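Erkine Folding Kit Evaluation
Progress report for January, second period
Prepared by Akosua Laryea

The kit under review is the Erkine two-arm garment package, supplied by Covico with its own arms, head camera and control software. The purpose of the review is to decide whether the kit can be recommended for the Nartey linen line at the current price. Work in this period covered T-shirt flattening and first folds on a soft surface.

We logged 226 trials out of the 1000 planned. Progress was slower than scheduled: the left wrist was out of service for nine days while Covico replaced a cable. The replacement was covered by warranty and the arm has been recalibrated.

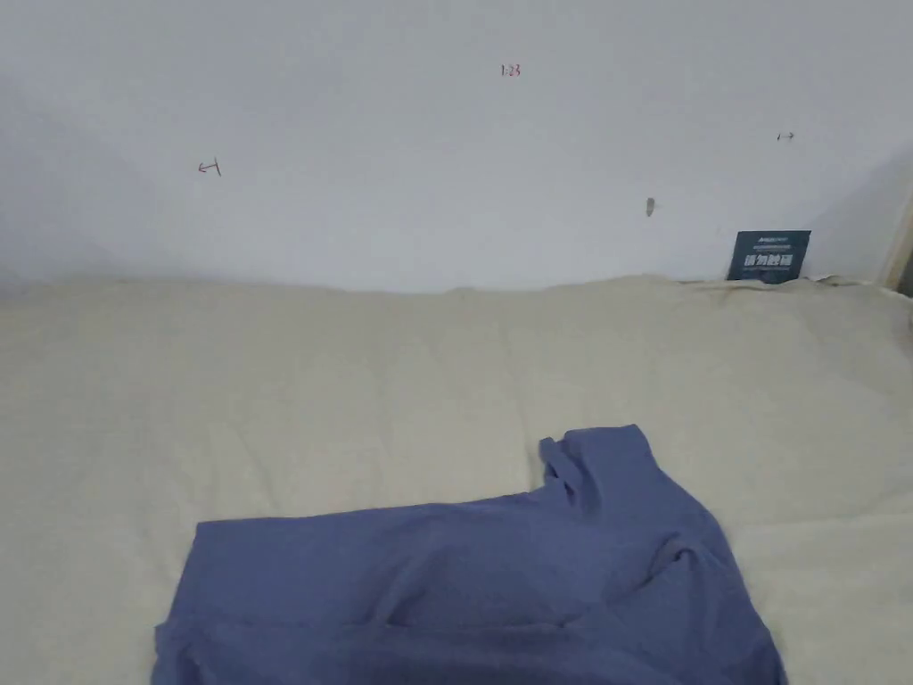

Jusus Applied Handling Group — Garment Bench

Start states are now set by hand before each trial. A blue garment on cream bedding, loosely laid out with one part bunched, is typical of the medium difficulty class. Low contrast items are held back for the next period.

The software found a usable grasp point in most medium trials. The main fault remains double-layer pickup, where the gripper takes fabric from the bedding together with the garment. It accounts for 17 of the stopped trials. Covico has supplied a revised grip-depth setting — not yet tested here.

Documentation is adequate for setup but thin on error codes. A list of missing entries has been sent to the supplier.

Next period: complete the medium class, test the revised setting, and begin towels. No change to the budget is requested. The end date should move by one month.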